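Stultstead Athletic Supporters' Trust
Minutes of the February meeting, held in the function room above the bar
Feb 14, 2025, 7:30 p.m.

Present: the chair, the secretary, the membership officer, the ticketing officer, the away travel organizer, the club's liaison officer (until item 5, when he had a dinner reservation to keep), and 13 members. The chair thanked everyone for coming on Valentine's Day and said he would not be asking what that said about the state of their marriages.

Apologies: the web editor and both programme sellers.

1. Minutes of the last meeting
Approved with one correction. The November minutes recorded that the back four had "looked settled." A member asked that this be struck out. The secretary pointed out that it had been true when written. It was left in, with a note.

2. Transfer window
The liaison officer reported on the winter window, which closed with one player in and two out. He confirmed that the left back has gone on loan until the end of the season with no recall clause. A member asked who had agreed to a deal with no recall clause. The liaison officer said it had been agreed.

The new striker arrived from Vostell on a free transfer and has signed for 18 months. He has played 3 games and has been booked in two of them. The meeting agreed that he was getting involved.

There was some discussion of the winger who was linked with us for most of January in the local paper, on two podcasts and by a man at the bus stop. The liaison officer said the club had never made an offer. Asked whether the club had made an inquiry, he said that an inquiry was a different thing from an offer. Asked whether that meant yes, he said he would have to check.

3. The goalkeeper's contract
The first-choice goalkeeper is out of contract in the summer and talks are said to be "ongoing and positive." Members noted that the same phrase was used about the previous goalkeeper, who is now playing for somebody else, also positively.

Motion: that the Trust write to the board asking for a firm answer before the end of the season. Carried, with one abstention from a member who was at the bar.

Action: secretary to draft the letter. The chair asked that it be kept to one page this time.

4. Ticket prices
The ticketing officer presented the club's proposal for next season. Adult season tickets in the main stand would go up to $483, with the behind-the-goal price frozen. The early renewal discount would end a month sooner than it does now.

Several members felt that $483 was steep for a stand with a pillar in it. The ticketing officer said that seats behind the pillar would continue to be sold as "restricted view," at full price, and that she had raised this. She was asked to raise it again, louder.

It was noted that average home attendance has dropped by some 300 compared with last season. The club's explanation is the weather. A member who has kept a weather diary for years offered to bring it to the next meeting, and the chair accepted before anyone could object.

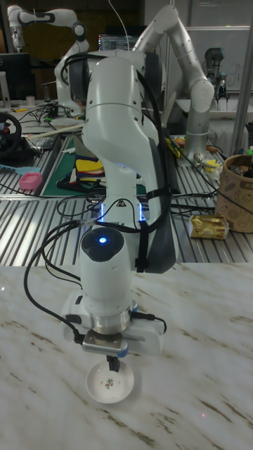

Will current season ticket holders keep their seats if they miss the early renewal date?
Seats will be held for two weeks after the early date at the full price, and then they go on general sale. The club will send one reminder by email, so members who have changed their address should tell the ticket office now.

Action: ticketing officer to put the renewal dates on the Trust web page and on the notice board by the turnstiles, replacing the fixture list from two seasons ago.

5. Away travel
The coach to Vostell is full, with a waiting list. The organizer reminded members that a seat is reserved when it is paid for, and that shouting "put me down for that" across a parking lot does not count. Departure is at 9 a.m. from the main gate. Last month's coach left at 9:25 on account of four people who were in the café, and the organizer wished it recorded that she could see them through the window.

A second coach was discussed. It would need to be at least two-thirds full to break even. The organizer will collect names until Wednesday and decide then.

A member asked whether the coach could stop on the way home for food. It could not last time, following a vote, and the losing side has not let it drop. Another vote was held. The coach will stop for 20 minutes.

The liaison officer left at this point.

6. What the liaison officer said
Members discussed item 2 more freely. No further minutes were taken of this item.

7. Youth section
The under-14s are through to the county semifinal after winning on penalties. The meeting congratulated them and observed that they had now scored more goals this year than the first team. The Trust will pay for the minibus, as it did for the quarterfinal.

The under-12s need a new set of practice bibs. The present set is in two colors which were once quite different. Agreed to spend up to $60.

8. The manager
A member asked that the Trust issue a statement of confidence in the manager. Another member asked that it not do so, as every manager he could remember had been gone within a month of one. After a long discussion it was agreed that the Trust has a view on the manager and will keep it to itself for the time being.

9. Any other business
The tea hut will open 15 minutes earlier on match days. Applause.

The public address system still cannot be heard in the far corner of the east terrace. Two members from the east terrace asked that it be left alone.

Someone has left a gray scarf and one glove in the function room. They are behind the bar and will be raffled if not claimed.

The chair was asked whether he thought we would stay up. He said we have 13 games left and that he would like to move to the next item. There was no next item.

Meeting closed at 9:40 p.m. The next meeting will be on the second Friday of the month, same room, unless the cup replay falls on that night, in which case the secretary will email everyone.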